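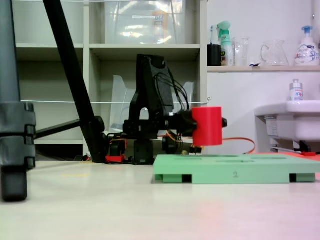
About Drorinano

Drorinano is a small company that gathers demonstrations for robot learning. Our clients are research groups and manufacturers who want a robot arm to learn a task from examples. We supply those examples: complete recordings of an arm being guided through a task by a trained person, checked by a second person and delivered with a written account of how each one was made.

The company was founded by Elfriede Ostermann and Mattes Grube, who had worked together for several years on the testing of laboratory equipment. Both had seen learning systems fail on simple jobs, and in most cases the cause could be traced to the examples. The recordings had been made in haste, by people who had received no instruction, and no record had been kept of what had been changed between one session and the next. The founders believed that this work deserved a firm of its own, with its own standards and its own staff.

Our office and workrooms are in Plostham. We employ 11 people, most of whom spend the larger part of their working day at an arm.

What We Do

A learning system of the kind our clients build does not follow a list of written steps. It is shown a task many times and forms its own rule for carrying the task out. The quality of that rule depends on what it was shown. If every example begins with the arm in the same position, the system may learn very little about what to do from any other. If one operator always approaches a part from the left, the system may come to do the same, whether or not the left is clear.

Our work is therefore planned before it is recorded. For each project we agree with the client on a task sheet, which states the starting positions to be covered, the objects to be handled, the range of lighting, and the point at which an attempt counts as finished. The task sheet also sets out which kinds of failed attempt are to be kept. Some clients want only successful attempts. Others ask for recordings in which the operator makes an error and then recovers from it, and we have found that these are often the more useful part of a collection.

We work chiefly with small tabletop arms. The tasks most often requested are the following:

Picking up small parts and placing them in trays, slots or holders
Moving containers from one marked position to another
Opening and closing lids, drawers and doors
Sorting mixed items by shape or size
Handing an item from one arm to a second arm

Larger industrial arms are outside our present scope. We refer such inquiries to other firms.

How a Collection Is Made

Every collection passes through four stages.

Preparation. The arm is mounted, its joints are calibrated and its cables are secured so that they do not pull on the wrist. Trays and fixtures are numbered. The session lead photographs the work area and files the photographs with the task sheet, so that the same arrangement can be restored at a later date.

Trial recording. Two operators each record a short series of attempts. These are sent to the client, who may ask for changes. No charge is made for the trial recordings if the client decides not to proceed.

Main recording. Operators work in periods of no more than 50 minutes, followed by a break away from the arm. Starting positions are drawn from a prepared list and are not left to the operator's choice. Operators change places during the day, and no single operator may contribute more than one third of a collection.

Review. Each recording is watched from beginning to end by someone who did not make it. The reviewer confirms that the joint readings and the video agree in time, marks the start and the end of the attempt, and assigns one of three grades: accepted, accepted with a note, or set aside. Recordings that are set aside are kept for one year and may be requested by the client.

The most extensive collection we have delivered to date contained 2666 accepted recordings of a single tray-loading task, made over one spring and summer and completed in August. A further 844 recordings of the same task were set aside at review. The client asked to receive these as well, with our reasons, and later used a number of them in its own tests. We now offer this to all clients as a matter of course.

Our Software

Recordings are made and reviewed with Skorkex, a program written by our own staff. Skorkex stores the joint positions, the gripper opening and the video from each camera in a single file, together with the task sheet number and the operator's code. It warns the operator when a camera has dropped pictures or when the arm has been moved out of calibration.

Clients receive their collections in the Skorkex format and, on request, in one other format of their choosing. The reader for Skorkex files is supplied without charge and may be passed on to the client's own partners. We do not sell the recording program separately.

Our People

Elfriede Ostermann is Managing Director. She is responsible for agreements with clients and reads every task sheet before it is signed.

Mattes Grube is Technical Director. He oversees the arms, the cameras and the workshop, where most of our brackets, trays and gripper parts are designed and made. He also leads the development of Skorkex.

Nazmiye Kahraman is Head of Recording. She joined the company as an operator and now directs the daily work of the recording rooms. She wrote the operator handbook, now in its third edition, and trains all new staff.

Wanpen Phromma is Head of Review. Her group works in a separate room from the operators and reports directly to the Managing Director. She is also responsible for the notes that accompany each delivery.

Rosemarie Rathjen is Office Manager. Inquiries, visits and applications should be addressed to her in the first instance.

Training of Operators

New operators are not required to have a technical background. Our present staff includes a former dental assistant, a watch repairer and two former teachers. What we look for is a steady hand, patience with repeated work, and a willingness to write down what went wrong.

Training lasts 8 weeks. During the first two, the trainee learns to set up and calibrate an arm and to recognize common faults, such as a slipping joint or a loose gripper tip. The trainee then practices guiding the arm through tasks of increasing difficulty under supervision. The final weeks are spent partly in review, where trainees grade recordings made by others — an exercise that usually improves their own. Recordings made during training are never included in a client's collection.

All operators are permanent employees and are paid by the hour. We do not pay by the recording. Payment by number rewards haste, and a hurried demonstration teaches the system to hurry.

Privacy and Care of Data

Cameras in the recording rooms are aimed at the work area. Operators' hands may be visible in some collections, and operators are asked for their written consent before such a project begins. Voices are not recorded. Where a person's face has entered a recording, that recording is removed at review.

Each client's recordings are stored separately. They are not combined with those of another client, used in our own studies or shown to visitors without written permission. After delivery and acceptance, our copies are kept for the period stated in the agreement and are then deleted. A notice of deletion is sent to the client.

Work With Schools and Partners

Drorinano maintains a long-standing arrangement with Voß, a family-owned machine shop in Plostham, which makes those metal parts we cannot make ourselves and lends us floor space when a project requires a larger room. Apprentices from Voß spend part of their second year with our workshop, where they help to build and repair fixtures.

We also receive student groups by arrangement. A visit lasts one morning, beginning at 9:30, and includes a period in which each student guides an arm through a simple placing task. The students' attempts are played back at the end of the morning and discussed with one of our reviewers. Groups should be accompanied by a teacher, and loose sleeves and long necklaces are not permitted near the arms.

Present Work

Our attention at present is on tasks that involve small differences in height, such as setting a part into a shallow slot. In tasks of this kind the last small movement of the gripper decides the result, and the view from a single camera is seldom enough to judge it. We are comparing several camera positions and have begun to record the current drawn by each joint, which may show the moment of contact more clearly than the video does.

A second line of work concerns the wording of task descriptions. Several clients now train systems that receive a written instruction along with the camera pictures. For these projects, each recording is given an instruction by two members of staff who have not seen each other's wording, and both versions are delivered.

Contact

Inquiries about new collections should state the type of arm, the task and the number of recordings expected. A short video of the task, made with any camera, is helpful. Please write to Rosemarie Rathjen at our Plostham office. A first reply is normally sent within three working days, and a draft task sheet can usually be prepared within two weeks of a first conversation.

Applications for operator training are accepted throughout the year. A letter of introduction is sufficient, and applicants will be invited to spend an hour at an arm before any formal interview takes place.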